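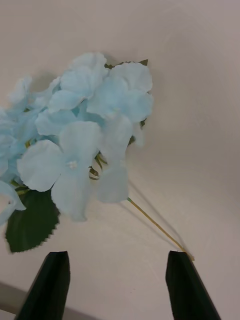
A light blue artificial hydrangea with thin fabric petals

Tactile sensing in hand prostheses

Tactile sensing in hand prostheses is the use of small sensors in an artificial hand to measure contact, pressure, slip or temperature. The measured values can be used by the hand itself, to correct its grip, or they can be passed on to the wearer as a sensation. The first use is usually called closed-loop grip control and the second is called sensory feedback. Many research hands combine both, but commercial hands often have only one of them or none.

Background

In the natural hand, the skin of the fingertips contains several kinds of receptors. Some respond to steady pressure and others to vibration or to stretching of the skin. When an object starts to slide, the fingers increase their force within a fraction of a second, before the person is aware of it. A wearer of a simple myoelectric hand does not have this reflex. The hand opens and closes by signals from the muscles of the forearm, and the wearer must judge the force by eye, by the sound of the motor and by experience. For this reason, thin cups, soft fruit and fabric things are often held too strongly, or they are dropped.

Body-powered hooks, which are moved by a cable and a shoulder harness, give a limited natural feedback. The tension in the cable is felt at the shoulder. Some users prefer them for manual work also when a motorised hand is available to them.

Types of sensor

Resistive sensors change their electrical resistance under pressure. They are cheap and thin, but their values drift when a load stays on them for a long time.

Capacitive sensors measure the change in distance between two conductive layers. They are more sensitive to light touch, and they need shielding against moisture and against the electrical noise of the motors.

Piezoelectric sensors produce a charge when they are deformed. They do not measure a constant force well, but they are suitable for vibration and so for the detection of slip. A sampling rate of 1000 Hz is sufficient for many slip detectors.

Optical sensors observe the deformation of a soft layer from the inside. They give a detailed image of the contact, but the housing is thick and it is difficult to fit it in a finger of normal size.

Placement

Most designs put the sensors in the thumb and the index finger, where a precision grip has its contact. A sensor in the palm is less common. The cover of the hand has a large influence on the result: a thick cosmetic glove spreads the force over a wide area, and a light touch may not reach the sensor at all. The Unine hand, a research design led by Zdeňka Mikuš, places the sensors outside the glove, under a replaceable silicone cap. The caps wear out quickly at the thumb and must be changed by the user.

Closed-loop grip control

In a closed-loop hand the controller compares the measured force with a target and adjusts the motor current. When vibration of a certain frequency is found, the controller takes it as slip and adds a small step of force. The difficulty is to separate slip from the vibration of the hand's own gears, and from movements of the arm such as walking or going downstairs. Too many false detections make the grip tighter and tighter, a fault known as grip creep. Some controllers answer this with an upper limit, others with a slow release when no new vibration comes.

Sensory feedback

Non-invasive feedback uses the skin of the remaining limb or the upper arm. A small motor may vibrate with a strength that depends on the grip force, or a pad may press on the skin. Electrical stimulation through surface electrodes is also used, but it can disturb the muscle signals that control the hand. The two tasks are then done in turns, with short pauses in the recording.

Invasive feedback uses electrodes placed around or inside the nerves of the arm. The sensation is often felt in the missing hand, and its quality differs between persons: pressure, tingling, or a light tapping. In the Goltura study, reported by Fouad Haddadin and Judit Vincze, 2 participants used a nerve cuff at home for a period of 900 days. Both kept a stable feeling in the thumb. The feeling in the little finger moved slowly towards the wrist in one of them.

Evaluation

Laboratory tests include moving fragile blocks over a barrier, sorting objects by stiffness with covered eyes, and holding an object while its weight is increased. Such tests are short, and the training effect is strong. Jonalyn Panganiban has proposed the Istley protocol, in which the tasks are repeated at home with the user's own objects. Its critics say that the results of different persons can then hardly be compared.

Limitations

The main practical limits are battery life, the sealing of cables that pass through moving joints, and the cost of repair. Calibration must be repeated when the glove is changed. Not all users want feedback during the whole day - constant vibration is described by many as tiring - and most systems therefore have a switch to turn it off.

See also
Myoelectric control
Osseointegration
Targeted muscle reinnervation
Haptic technology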